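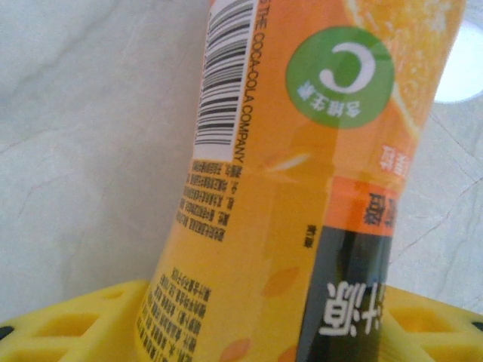 Why do golf balls have dimples?

I used to think the little dents were just for looks. Nope! They help the ball fly, and I reckon that's pretty clever.

When you whack a ball, it has to push through the air. A smooth ball leaves a big patch of messy, swirly air behind it, and that patch drags it back. Dimples stir up a thin layer of air right next to the ball, so the air hugs it for longer and the messy patch gets smaller. Less drag — more distance!

Spin helps too. A good shot makes the ball spin backwards, which gives it a bit of lift.

My coach, Zdeňka, let me hit an old, worn ball at Flandow in June, and it plopped down well short of my new one (I tried it again and got the same thing). Next time you find a golf ball, run your thumb over it and feel the dents. Are they all the same size?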